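Stostier Adds Single-Donut Boxes and Tray Service for Office and Event Orders

FIGUEROA – Stostier, the donut shop and catering kitchen on Faruton Street, is adding a boxed single-donut service for offices, schools and private events. Orders open in November. The service replaces the shared dozen box for customers who want each guest to have a separate donut, and it will run alongside the regular counter menu.

Each donut goes into its own small, open kraft cardboard box with a printed paper liner. The liner carries the words "YUMMY" and "SMILE" in red, with gray smiley faces. Boxes are set out on the packing table and lined before the donuts are brought over on a serving tray, then filled one at a time.

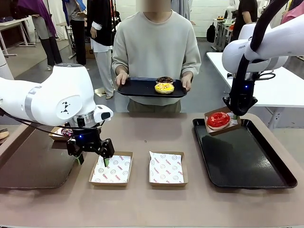 The opening menu has 19 donuts. It includes chocolate icing with sprinkles, yellow icing with colored sprinkles and a red glaze. Customers can choose a single kind for the whole order or ask for a mix. Mixed orders are packed so that no more than five boxes of any one kind go out together, unless the customer asks for something different.

The smallest order is 22 boxes. The largest the kitchen will take for a single morning is 254, and orders of that size need one week's notice. Smaller orders can be placed until 3 p.m. the day before. Pickup starts at 6:30 a.m. at the side door on Faruton Street, and delivery is offered within Figueroa city limits.

Stostier tried the service over the summer with a small group of regular office customers. The most common request from that group was for a box that people could carry back to a desk without a plate. The second was for a way to see the icing without lifting a lid. The shop settled on a shallow box that stays open and is carried to the customer on a flat tray. Covered carriers are used for delivery and are returned to the driver at drop-off.

Customers can also ask for table service at events. Staff bring the donuts on trays, box them at the table and hand them to guests as they come up. Table service is booked by the hour, with a two-hour minimum, and the customer provides the table. A surface at least six feet long works best – the serving trays need space on each side, with the boxes in the middle.

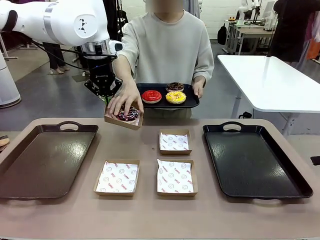
Boxes and liners are supplied by Gekar, which also makes the paper bags used at the counter. The boxes arrive flat and are folded at the shop. Customers who would like a plain liner can ask for one when they order, at no added cost. Custom printing is not available at this time.

Stostier asks customers to list any allergies on the order form. All donuts are made in one kitchen that handles wheat, milk, eggs, soy and tree nuts, and the shop cannot promise that any item is free of these. A printed ingredient sheet goes out with every order.

Changes to an order can be made until noon the day before pickup or delivery. Orders canceled after that time are charged at half price. Event bookings require a deposit, which is applied to the final bill.

Counter hours will stay the same. The shop opens at 6 a.m. and closes at 2 p.m., or when the day's donuts are sold. Walk-in customers can ask for the single boxes at the counter too, while supplies last.

About Stostier

Stostier makes yeast and cake donuts in Figueroa and supplies offices, schools and events in the city. Order forms and the full donut list are available at the Faruton Street counter. Press questions can be left at the counter or sent by mail to the shop, marked "Media."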